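Dead Air

6 min read

The transmitter went at 5:40 in the morning and Elba Barrientos was the only one in the building who knew how to swear at it properly.

"It's not the transmitter," Tirta said. Standing in the doorway, coat still on. "It's the link."

"It's always the link."

"So call the link people."

She had called the link people. The link people were a recording. She put the phone down on the desk, speaker on, hold music going, and pulled the morning script off the printer. Twelve pages. Farm prices, the ferry, the council vote, an obituary she hadn't finished. Radio Cenard went out on 79 watts on a good day, which covered the town of Ukus and a piece of the water, and this wasn't a good day.

"How long have we been off?"

"Eight minutes."

"Anybody call?"

"One. Wanted to know if his radio was broke."

"What did you tell him?"

"I told him yes."

She laughed, she couldn't help it. Then stopped. The obituary was for Prasetyo Setiawan, who had read the six o'clock news at this desk for longer than Tirta had been alive. He'd died in November and the family had asked them to wait. Now the family had said go ahead, today, six o'clock, please, his sister would be listening from Imai. She'd be up already. Kettle on, radio on. Static.

Twenty minutes.

"Try the roof," Elba said.

"It's raining."

"Try it in the rain."

He went. She heard the ladder, then the hatch, then nothing. She sat down and tried to write the last paragraph again. Prasetyo Setiawan began his career at. No. Prasetyo Setiawan was known for. No. He was known for eating crackers during the weather. He was known for saying the name of every boat in the ferry report, even the ones that weren't running, because somebody's brother worked on it. How do you put that. He once read a shopping list on air, the whole thing, his own, eggs and lamp oil, because Ratih Chin had switched the pages on him and he never, ever looked ahead. Finished it in the same voice. Said good morning.

She wrote down the shopping list.
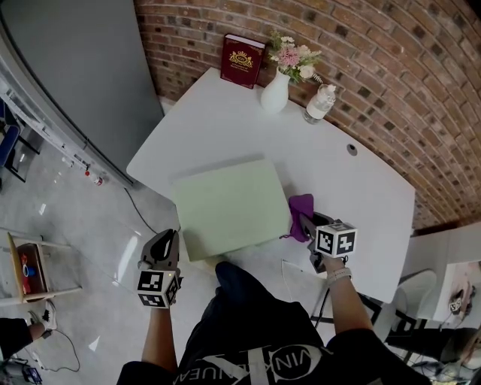 Ningsih Lumenta said he would have hated it, all of it, the fuss and the sister and most of all the word beloved, and could Elba please take that out before six.

"I didn't hear you come in," Elba said.

"Door was open. You're off the air, you know."

"I know we're off the air."

"I was in the car. I thought my radio was broke."

Elba crossed out beloved. Ningsih read over her shoulder, dripping on the carpet, and reached down and crossed out distinguished too.

"He wasn't?"

"He was. He'd have made a noise, though. That noise."

They both made the noise. It came out at the same time and it was so exactly him that neither of them said anything for a bit. The hold music went around again.

A thump overhead. Then Tirta's voice down the hatch, thin — "Anything?"

Elba looked at the meter. The needle lay flat. "No!"

"Now?"

"No!"

"The connector's full of water. I'm going to blow in it."

"Don't blow in it!"

He blew in it, probably. The needle jumped, fell, jumped, stayed. On the monitor the hiss closed up and there was that clean nothing underneath, the sound of a station that's on with nobody talking. 5:58. She'd never loved anything so much.

"Leave it," she yelled. "Don't touch it. Don't breathe."

"Can I come down?"

"No!"

Ningsih was already moving the chair. Not for herself, for Elba, the good chair, the one with the arm taped up that no one had used since November. Elba looked at it.

"Somebody has to sit in it," Ningsih said.

"You do it. You knew him better."

"I can't read out loud. I get the hiccups."

5:59. The page was a mess, half of it crossed out, the other half in pencil. Elba sat. The chair was lower then she expected. He'd been a short man, she had forgotten that, on the air he was about nine feet tall. She pulled the mike down to where he used to have it and the spring gave its little creak.

She didn't look ahead.

"Good morning," she said. "It's six o'clock. The ferries first. The Mumuver is running. The Little Mumuver is not running, but I'm going to tell you about her anyway."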